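Olonton Parallel Gripper Kit, Bench Model
Part no. 3509

The Olonton kit is supplied for arms assembled at home or in a shared workshop. It is intended for members who have completed a basic arm build and wish to handle household items of moderate weight, such as headphones, cups and small tools.

Contents: two matte gray fingers, drive unit, mounting plate, fasteners, and a 1000 mm cable. The wrist camera mount is sold separately by Jergate.

Maximum opening: 100 cm is not supported; the working range is 0 to 10 cm.

Fingers are worn parts and may be replaced in pairs. Scuffing of the outer faces does not affect the grip. Soft or padded items should be held at the lowest force setting. Loose cables must be kept clear of the wrist before the arm is moved.

Assembly notes were prepared by Rizwan Haque at the Rurside workshop and revised 15th December. Orders placed through the workshop are collected at the front desk. 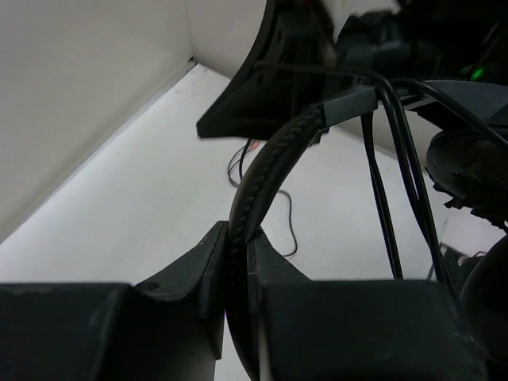 Can the fingers be replaced without removing the drive unit?
The fingers are held by screws and come off with the drive unit in place. Power must be disconnected first.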